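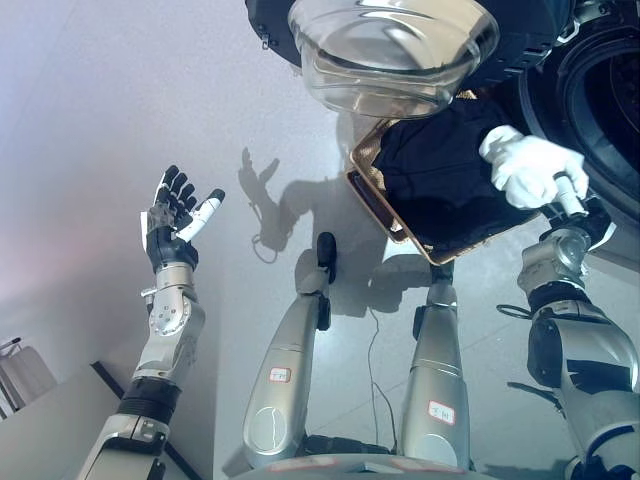
# The plain knitted glove

A knitted work glove is one of the cheapest pieces of clothing made in quantity. It is bought by the dozen, handed out from a box and thrown away when a fingertip goes. It is also a fairly difficult shape to knit: five closed tubes of different lengths, joined to a sixth tube, with the thumb set at a different level from the fingers. Most gloves of this type leave the machine in one piece, with no seam anywhere except at the cuff.

## Gauge

The first number on a glove specification is the gauge, meaning the number of needles per inch on the bed of the machine. A low gauge uses thick yarn and gives a coarse, warm, bulky glove. A high gauge uses fine yarn and gives a thin one.

The middle of the market is 13 gauge. It is fine enough to pick up a washer and thick enough to last a few shifts of carton handling. Coarser gloves are still sold for brickwork, cold stores and general lifting. At the fine end, 21 gauge fabric sits close to the skin and follows the creases of the finger, which helps with inspection and small assembly work. It snags easily and costs more, partly because the machine has more courses to knit for the same length of hand.

Gauge is often read as a measure of quality. It describes stitch density only. A well-made coarse glove will outlast a badly made fine one in most jobs, and two gloves of equal gauge can differ a good deal in weight if the yarn count differs.

## How the shape is made

The machine has two needle beds, front and back, and carries the yarn across one and then the other to form a flat tube. The little finger is knitted first, starting from the closed tip. Its stitches are held on the needles while the ring finger is made beside it, followed by the middle and index fingers. When all four are complete the machine knits across the full set and they become one tube, the upper palm. The thumb is then made separately and joined in the same way, and the lower palm is knitted below it.

Some machines close the little finger into the palm a few courses lower than the others. The human little finger does start lower, and a glove without this step tends to pull at the outer edge of the hand. The change costs almost nothing in yarn but requires a programme that many older machines cannot run.

Elastic thread is fed in at the cuff. The raw edge is then overlocked on a separate machine, usually in a coloured thread that identifies the size. There is no agreed colour code. At the Meireles mill, where the knitting floor turns out 3,000 pairs a day, the sizes have been marked the same way for decades, and customers who move to another supplier regularly order the wrong size on their first delivery.

## Left and right

An uncoated seamless glove is usually flat and has no left or right. The thumb lies in the same plane as the fingers, so either face can serve as the palm. Wearers can swap hands when one side becomes worn or dirty, and the store keeps one item in place of two.

The cost is in fit. A relaxed thumb points forward, across the palm, so a flat glove is always slightly twisted when worn. The surplus fabric collects at the base of the thumb and is most noticeable when gripping a narrow handle. Once a palm coating is added the glove is dipped on a shaped former and becomes a true left or right, and the bunching is reduced.

## Fibre

Cotton is soft, takes up sweat and tolerates brief contact with warm surfaces better than most synthetic yarns. It also sheds. Lint is a nuisance in paint shops, printing works and anywhere that polished parts are packed. Bleached white cotton shows dirt early, which is useful when the glove is there to protect the product from the hand.

Nylon and polyester made from continuous filament shed very little and resist rubbing well. They do not take up much moisture, and they soften and melt with heat. Blends of polyester and cotton are common at the lower end of the price range and behave according to the proportions, which are not always printed on the pack.

None of these yarns offers much resistance to a blade. Cut-resistant gloves use other fibres, sometimes wrapped around a core of steel or glass, and should be chosen by their test rating. Thickness is a poor guide.

## Washing

Whether to launder gloves depends mainly on the price of the replacement and the distance to the laundry. Grornen, a contract laundry that handles workwear, accepts knitted gloves in net bags and tumbles them at low heat. Cotton gloves shrink most in the first wash, and chiefly in length. A buyer who intends to wash cotton should try a pair after laundering before settling the size.

Elastic generally fails before the knit does. A loose cuff lets in grit and allows the glove to work down the hand, so cuffs should be checked when the bags come back. Gloves that have carried oil or solvent need a separate wash and in many cases are not worth the trouble.

## Buying

The smallest useful trial is one box per size. Zullito, a wholesaler, packs 200 pairs to the case and will mix sizes within it; Josia supplies single sizes only, at a lower price. For a small workshop the mixed case generally works out cheaper, as unused extra-large gloves have no other purpose.

Measure the hand around the knuckles, leaving out the thumb, and measure its length from the wrist crease to the tip of the middle finger. If the two readings give different sizes, use the larger for coarse gloves and the smaller for fine ones. Check that the fingertips are closed and that no yarn ends hang inside. Turn one glove inside out and look at the crotch between the fingers, where dropped stitches are most likely. A small hole there in a new glove will run under load, usually towards the palm.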